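Mezzanine workroom
From the Walby Household and Workplace Encyclopedia, section R (Rooms) 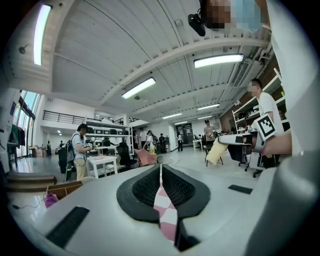

A mezzanine workroom in the daytime, with the upper railing on the left, shelving beneath it and a clothing rack by the windows.

A mezzanine workroom is a single tall room with a partial upper floor along one or more of its sides, used for sewing, packing, repairs, desk work or (most often, in my experience) all of those at once. The upper level stops short and ends in a railing, so whoever is up there can look down into the main room and whoever is down below can shout up to ask where the tape went. I've written most of section R and I'll admit this is the room I was looking forward to. I worked in one for years and I still miss the racket of it.

Other names: gallery room, half-loft, balcony shop. In the Droscombe area people just say "the tall room," and I've picked up the habit. Real estate listings like to call it a loft, but I'd keep that word for a whole upper floor under a roof, which has its own entry.

Origins

The type comes out of small factories and warehouses. Owners had plenty of height and not much ground, and a half floor was the cheap way to get more room without putting on an addition. The office went upstairs and the work stayed down. When the factories moved out, the buildings were cut up and let to smaller tenants, who kept the balcony and swapped everything around - stock upstairs, desks downstairs, coats wherever they'd fit.

The old Flandari glove works in Droscombe is the one I know best. Its main room had a balcony on three sides at first, and two of those were taken down to let in more light. You can still feel the old bolt holes in the wall if you run your hand along behind the radiators, though you'll come away filthy.

Ceiling and lights

The ceiling is usually just the underside of the roof: corrugated sheet, beams, ducts, cables, all of it out in the open. Many tenants paint the lot white, and I'm strongly in favor. A white ceiling bounces light down onto the tables and makes the ducts a good deal less gloomy to sit under. (Dark ceilings look terrific in restaurants. Try threading a needle under one!)

Fluorescent lights are the traditional fitting, and in older rooms they hang at whatever angle the last layout called for. That's why you'll often see one running along the room and its neighbor running across it. People move the tables and leave the lights alone, and after a few tenants the ceiling turns into a sort of record of where the tables used to be. The room in the picture has five of them glowing, even with daylight coming in at the side, and I'd say that's normal. Window light falls off fast in a deep room. By the middle of the floor you want help from above at noon in June, never mind at four in the afternoon in December.

Changing a tube is the great nuisance of the tall room. You need a proper ladder and a second person at the foot of it, and you need the floor clear underneath, so it tends to get put off until two or three tubes have gone.

Windows

Tall windows go with tall rooms, and they're generally on the side with the best claim to the sky. Long tables used to be set end-on to the glass so that everybody got a share. These days screens have turned that around, and people fight to get away from the glare instead. The strip of floor right by the windows ends up as parking for things on wheels.

That's where the clothing rack so often lands, and I have mixed feelings about it. It's handy. It's out of the walking line, you can see colors properly, and you can push it aside when you want the sun. But dyed cloth fades in a window, and dark greens and blacks show it badly, usually in a stripe along the shoulder that faces the glass. If the rack has to live there, turn it around every week or so, or throw an old sheet over it. I lost a very nice bottle-green work coat this way and I'm still sore about it.

Under the balcony

The space under the upper level is lower and darker than the rest of the room, and it's nearly always given over to shelves. That's a sensible use for it. You don't need great light to grab a box, and the balcony keeps the worst of the roof dust off. White shelving is a good choice here for the same reason as the white ceiling, particularly if the containers on it are dark ones.

A few things I'd pass on about shelving in this spot:

Leave a gap at the top. You want to be able to lift the lid of whatever is up there without dragging it out first.

Label the front, never the lid. Once a second box goes on top, the lid label might as well be on the moon.

Keep a small table close by. People pull something off a shelf and need to put it down, and if there's no table they'll use a chair, and then somebody sits on it.

Put a bin next to the table. Empty packets, bits of string and dead batteries all turn up at the exact moment you're sorting shelves, and they'll be left on the shelf if the bin is across the room.

The Walby stock list, which a lot of shops around here still copy, gave its under-balcony shelves 191 numbered places, and every one had to have something written against it, even if that was only "nothing." I used it for a while. It's a bit much for a small shop, but I never did lose the spare scissors.

Chairs

I could go on about chairs (and do, see Seating, mixed). The short version is that a shared workroom never has a matching set for long. It starts with one kind, and then a tenant leaves and their chairs stay, and someone brings one in from home. A black office chair and a pink one will happily share the same bit of floor, and in my view that's an advantage. You can say "grab the pink one" and be understood from the far end of the room. In a room of identical chairs everyone has a favorite and can't find it.

Rolling chairs need some thought on a painted concrete floor. Hard casters are loud, and in a tall room with a metal ceiling they're very loud. Soft casters cure most of it. A rug cures the rest but stops the chair from rolling, so you end up back where you began.

Heating and air

Warm air goes up, and in these rooms it has a long way to go. Whoever is on the balcony will be in shirtsleeves while the people below have their coats on. A big duct running below the ceiling can be made to push some of that warmth back down if the vents are pointed the right way, and it's worth asking before you sign a lease, as many were put in for cooling only and do nothing for you in January. Vasconcelos, the heating outfit that looked after our building, used to tell tenants to set the temperature for the people downstairs and let the balcony open a window. We grumbled, and it worked fine.

Sound

Loud! Corrugated metal, glass and hard floors all throw sound around, and a conversation under the balcony carries to the opposite wall better than it carries to the next table. Hanging cloth helps more than you'd expect. A full clothing rack does a fair job of soaking up chatter, and I've known people to wheel one beside a desk just to make a phone call.

The railing

Black metal railing is the usual thing, kept simple so that light still gets through to the back of the upper level. Check it before you lean on it in an older building, and check the gap at the bottom too. Anything small and round put down on a balcony floor will find that gap. We had a strip of wood, 4 inches high, screwed along the foot of ours after a jar of buttons went over, and we were finding buttons until May.

Don't hang things from the railing, either. It looks like the perfect place for bags and long cords, and then somebody below pulls on one.

See also
Balcony, indoor
Clothing rack
Lighting, fluorescent
Loft
Seating, mixed
Shelving, open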